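Home Galleries Kitchen Small Objects Archive Contact

The Egg Table

November
By Enda Kavanagh

I have wanted to do a gallery on plastic eggs for a while, and for a while people have talked me out of it. Maya Awwad, who edits the bigger galleries, asked whether I could make it about real eggs, which have recipes attached and therefore readers. I said I would think about it. I thought about it for the length of the stairs.

So, eggs that will never be breakfast, and the things they share a table with. As usual I have kept the picture side lean and let the notes under each heading run longer than they were asked to.

The eggs

Peach-colored, all of them. Whoever picks the color of a pretend egg has a narrow lane to drive in. White looks like a golf ball with a problem. Brown looks good in the store and like a potato by lamplight. Peach is what you get when someone wants brown but is worried about upsetting people. I like it more than I expected to. It is the color of the good bathroom in a house where you're asked to use the other one.

They are plastic, and plastic eggs have no opinion about which end is up. A real egg sits in its cup with a certain heaviness. A pretend one will settle in at whatever angle you left it and look pleased with itself.

The tray

Clear plastic, rounded corners, rows of molded cups, and a lip at one side that works as a bit of a handle. I grew up with the gray cardboard kind, which you could paint, cut into caterpillars, or put under a leaky faucet and regret. Clear trays came into my life with my first refrigerator that had a light in it. The idea is that you can tell from across the kitchen how many eggs you have left. In practice you can tell from across the kitchen that you own an egg tray.

It is also far too big for the job it has been given, with most of its cups going spare. Every egg tray I have met is built for the household you meant to have. Ours at home could serve a logging camp, and there are two of us, and one of us doesn't care for eggs.

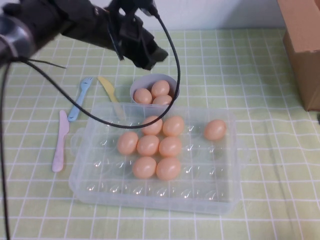 Bríd Ó Gríofa and I have a long-running disagreement about how a tray ought to be filled. She starts at a corner and goes along the row like someone reading a book. I put the first egg in the middle and let the rest find company. Her way is tidy and mine is sociable, and mine tips over less when you carry it with one hand, a point she has yet to grant me. She does grant that a cluster looks better on a clear tray, where the empty cups catch the light along the front and do some decorating for free.

The cloth

Pale green, with a white square grid. I have a soft spot for a grid on a tablecloth. It makes everything set down on it look slightly crooked, so you straighten the tray, and then the bowl looks crooked, and there goes the afternoon. Maysoun Harb had one with yellow squares on her kitchen table in Gavport for years, and her guests lined up their forks without being told. She gave it up in the end for plain linen and says the forks have gone wild.

The shade is harder to pin down. Maysoun calls it pistachio. Myrto Galanis calls it hospital, and says so with affection, having had a very good sandwich in one once. I am going with "pale green" and would ask that any letters on the matter go to Myrto.

The bowl

Small and white. I could leave it there, and Maya would like me to.

But a small white bowl is the hardest-working thing in any kitchen, and it gets no galleries. It holds the olive pits, then the salt, then the one key that doesn't fit anything. Set next to eggs it takes on a purpose right away. You look at it and start expecting an egg to go in. You can put a small white bowl beside a tray of plastic eggs, which no one on earth can crack, and people will still glance around for a whisk.

A word on buying them

Several of you write in whenever I do small objects, wanting to know where to get the things. I'm no help on these particular ones. The housewares counter at Mivis used to keep a bin of pretend food by the register, and I once left with a bag of wooden lemons I'd had no plan for at 5 p.m. and no plan for at six either. The secondhand place on the hill, Admasu, is better for trays. Ask for a clear one and turn it over first, as the corners go before anything else does.

If all you want is something to fill a tray with while you wait for groceries, I'm told Ping-Pong balls will do. I've tried them, and they hop.

Letters

The last gallery, on jar lids, brought in almost 600 notes, of which 117 were about one lid. I have passed them on to Bríd, whose lid it was. She has read them all and says it is still not for sale.

Maya asks me to mention that these notes are supposed to stop at 700 words. I had taken that as a number to aim for, and seem to have sailed past it while talking about a bowl. Next month is trivets, and I have strong feelings there too.

Previous: Jar Lids Next: Trivets Back to Small Objects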